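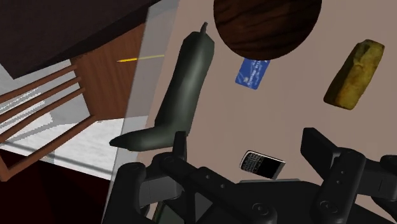
Mukley will not extend the repair window past 12 months, according to a reply the company sent to retailers in March, and any boot returned after that point will be charged at the standard resoling rate. The reply also states that the change applies to new sales only. Pairs bought under the earlier terms keep the coverage printed on the original receipt.

Category: Trade & Retail > Footwear

The notice ends several months of uncertainty for shops in Clutberg, where two stores carry the Mukley work boot line and handle returns at the counter. Under the old terms a separated sole could be sent back at any time within two years of purchase. The shorter window covers sole separation, eyelet failure and stitching at the heel. Normal tread wear, cuts and damage from solvents remain excluded.

Repairs will continue to go through the Bresine workshop, which takes in boots from the whole district. The workshop replaces the outsole and the midsole together and does not accept requests for one or the other. Boots must arrive clean, with laces and insoles removed. Insoles left in the boot will be discarded.

The adhesive is also changing. Bresine has moved to a two-part product supplied by Zhong, applied to both surfaces and pressed after the solvent has flashed off. The earlier single-part adhesive softened when boots were dried close to a heater, and a large share of returned pairs showed separation starting at the toe. The workshop advises owners to dry boots at room temperature with the tongue pulled fully forward.

Retailers have been asked to write the purchase month on each return form and to attach a copy of the receipt. Forms without a purchase month will be sent back to the store unprocessed. The revised form is number 2090 and replaces all earlier versions. Stores may use up printed stock of the old form for children's sizes, which are not affected by the new terms.

Turnaround at the workshop is unchanged.

Contact the newsdesk | Corrections | Terms of use | Back to top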